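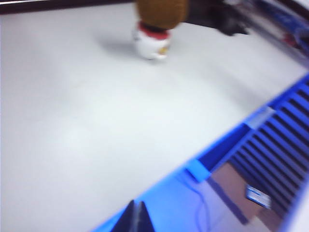 Pre-run check, Arkero arm, small object reaching trials
Bench: Holst room, Thursday, morning slot
Checked by me, countersigned by Rosalinda Galang

Right, same list as last time, with my comments under each item. Please read the comments even if the item says OK, as a couple of them have changed what we do.

1. Emergency stop pressed and reset – OK
Tested from both sides of the bench. The button on the door side feels a bit stiffer than I'd like but it cuts the power straight away, so I'm passing it.

2. Tabletop clear along the reach path – OK
Just the little figurine with the red band out on the white surface, and a good long stretch of bare table between it and the finger. Lovely. Keep it that way please, no pens!

3. Blue rail and clips – OK, with a note
I ran my hand along the rail with the power off and nothing wobbled. The thin blue cable comes down near the light-blue clip, so have a look at it whenever the arm has been parked low.

4. Gripper finger – OK
No chips at the tip that I could feel. Wiped down.

5. Wrist camera, still view – OK
Sharp enough at rest to pass.

6. Wrist camera, moving view – COMMENT
This is the one the whole study hangs on, so bear with me. When the arm swings, the view smears badly, mostly in diagonal streaks running the same way as the rail. You can still pick out the figurine by its brown top and white body, but the label down by the slats is hopeless. We used to throw smeared frames away before training. Rosalinda's idea was to keep them in, and on the last batch of 178 reaches the policy trained with them missed 5, against 24 for the one trained without. I was properly surprised (I'd bet a coffee the other way). It's one object on one bench, so let's not get carried away.

7. Speed limit set in Stemach – FAIL, then OK
Somebody had left it on the fast profile. Put back to slow and checked again after a restart. Can we all please look at this before logging out?

8. Lighting – OK
Lamp to the right of the object, as in the March runs. Don't move it halfway through a batch or we can't compare the two policies.

9. Logging folder named and empty – OK
Arkberg share, not the local disk.

10. Second person in the room – OK
Rosalinda until lunch, after that I'll stop unless someone can sit in.

Still to do: replace the stiff button, and repeat item 6 with 2 different objects before we write anything up.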